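White stuff going gray in the wash, what am I missing?
Home Talk > Laundry & Cleaning

pinefork_88
Started this thread in December
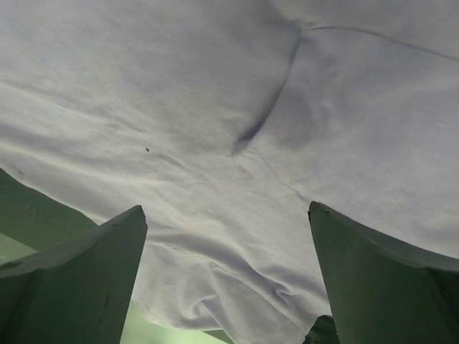 One of the offenders, close up. Kind of a gray-lavender tinge in the folds.

So we moved to Arau at the end of summer and ever since then my whites have been slowly giving up on life. T-shirts, pillowcases, the one decent sheet set I own. They come out clean, they smell fine, but hold one next to something new and it looks like it's been stored in a chimney. I use the Stornent powder, the unscented one, same as I've used for years at the old place. Warm cycle, normal load, no softener. I dry everything on the line in the basement because the dryer here eats money.

I tried a cup of vinegar in the rinse for a few weeks. Nothing. I'm this close to just buying everything in navy blue. Any ideas before I do that?

marzipan_ox
Hard water. I'd bet my dinner on it. You said it started when you moved, same detergent, same clothes, so what changed? The water did. Powder has a rough time in hard water unless you use more of it or add a softener (the washing soda kind, not the perfumed blue stuff). Get one of the cheap test strips and check before you buy anything else.

tubsandtowels
Agree on testing the water but I wouldn't just dump more powder in. I did that for a whole winter and ended up with towels you could stand in a corner. If it isn't rinsing out, the extra soap grabs dirt and puts it right back on the cloth. How full are you packing the drum?

pinefork_88
Um. Full. Like, push the door with my knee full. It's a shared machine and I pay per load so I'm not running it half empty!

tubsandtowels
Well there you go. Two thirds, max. Clothes have to be able to move around in there.

gravelbird
Counterpoint, I stuff mine every single week and my whites are fine. What I don't do is wash them warm. Whites go in hot. Warm is for people who are scared of their own laundry. The body oils don't come out of cotton otherwise and that's where your gray is coming from.

marzipan_ox
You also have soft water, you told us so in the kettle thread, so it's not really a fair comparison.

gravelbird
Fine, but hot still beats warm. I'll die on this hill.

lowercase_lena
Has anyone said bluing yet? My grandmother swore by it. A few drops in a lot of cold water, stir it up, THEN add it to the rinse. Never straight onto the fabric or you'll get spots and cry. It doesn't clean anything, it just tricks your eye, but I don't care, my sheets look great. Funny thing is your picture already looks a little purplish to me. Is your detergent one of the ones with brightener in it?

pinefork_88
No clue about brightener, the box is long gone, I keep it in a jar. It could also be the light, I wouldn't trust the color too much.

tubsandtowels
Check the color by a window at noon, with a sheet of printer paper next to it. I once stripped a perfectly good duvet cover over a bad light bulb.

jarofpegs
I'm in Jilari, up the road from you, and our water is like liquid chalk. What finally worked for me was an overnight soak with oxygen bleach in the bathtub. Hottest water the tap will give, one scoop, leave it 7 hours or so while you sleep, then a regular wash with nothing else in there. The water looked like tea in the morning. Gross and extremely satisfying. I do it 4 times a year now.

gravelbird
Hot water. Interesting. Who said hot water?

jarofpegs
lol ok you can have that one

marzipan_ox
Just don't use chlorine bleach if there's any stretch in those T-shirts. It turns elastane yellow and then you've got a different thread to start.

pinefork_88
Okay, update. Got the strips from Omerović (the hardware store by the bridge) and the water is off the top of the chart, the darkest square they have. So marzipan_ox keeps the dinner. Did the bathtub soak last night with the sheets and two shirts. Mine wasn't tea, more like weak dishwater, but the pillowcases are noticeably better by the window. The shirts, so-so. The collars still look tired.

tubsandtowels
Soak the shirts again and rub some plain dish soap into the collars first. And are you still doing the knee thing with the door?

pinefork_88
I'm down to a gentle elbow.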